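Storing a pipe collection at home: notes for the Felard pipe club evening

December 2019

Start without the slides. Wait for the coffee people to sit down.

Good evening. I was asked to talk about cellaring, a grand word for putting tins in a closet and forgetting which closet. I have been doing it long enough to have opinions and not long enough to have run out of room. My wife would dispute the second part.

Ask who has more than a year's worth of tobacco at home. Wait for hands. Ask who has told the truth about it to the person they live with. Fewer hands.

Slide: tins and jars

Most of what gets said about aging comes down to Virginias. They have the sugar, they change the most, and they forgive you for leaving them alone. Burley holds steady. Latakia goes the other way and gets quieter every year, so if you love a big smoky English blend, smoke it while it still shouts. Aromatics I would not bother with. The topping fades and you are left with whatever it was covering up.

A sealed tin is fine until it isn't. The square ones with rounded corners are the worst offenders, in my experience. I had a row of Skisteo flake in square tins, bought in one go when the shop on the corner closed, and 3 of them had rusted through at the seam by the time I looked. What came out of them would have made decent kindling. The round tins on the same shelf were perfect.

Pause here. Someone will want to tell a rusted tin story. Let them have one.

Slide: the jar question

Canning jars, the ordinary kitchen kind. New lids. Wash, dry overnight, then dry again, for the people who think they dried them. Fill to the shoulder and press down with two fingers, no harder. You want some air in there. The bulk bags from Vũ come a little wet for my taste and I leave those out on a plate for an afternoon first. Others jar them straight from the bag and have written to me at length to say so.

Do not open the jar to see how it is doing. Every time you do, you start over. I say this as a man who opened the same jar of red Virginia all through September.
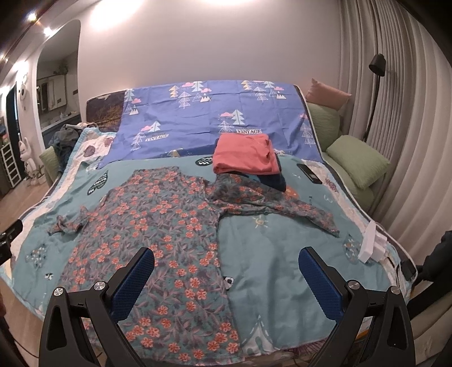 Where to keep them. Dark, and as close to the same temperature all year as you can manage. A basement is good if it's dry. An attic is an oven with a ladder. The garage is where tobacco goes to be punished. I use the bottom of a bedroom closet, behind the winter boots, and it has been better than the expensive cabinet I bought before it. The cabinet now holds pipe cleaners. It has a lock.

Slide: labels

Write down the blend and the month you jarred it. Put the label on the glass and leave the lid alone, as lids get swapped around. I once spent a whole winter enjoying what I took for a five-year-old Drorkesetti mixture and praising its maturity to anyone who would stand still. It was the drugstore cherry. Both lids had been in the sink at the same time.

If this gets a laugh, move on quickly. If it doesn't, move on quickly.

Slide: how much is enough

Do the arithmetic once, at night, with the door closed. I weighed what I smoke in a month, multiplied, and compared it with the shelf. I have 131 jars. At my present rate I will need to live to an age that my doctor considers optimistic, and he was already unhappy about the pipe.

So buy two of anything you like. Smoke one now. If you still like it when it's gone, buy more, and if you don't, you have a nice thing to trade at the next meeting. The people who buy 600 grams of a blend on the strength of one review are the reason the swap table exists. Thank you, from all of us.

Skip if short on time: humidity packs. I don't use them in jars. Fine for cigars.

Last slide, open samples

There are 5 jars on the back table, same Virginia, different years. Please smell before you read the label. The spoon stays with its jar. Outside to smoke, left of the door, as the neighbors on the right have been in touch again.

Questions. Somebody will ask about freezing. The answer is no.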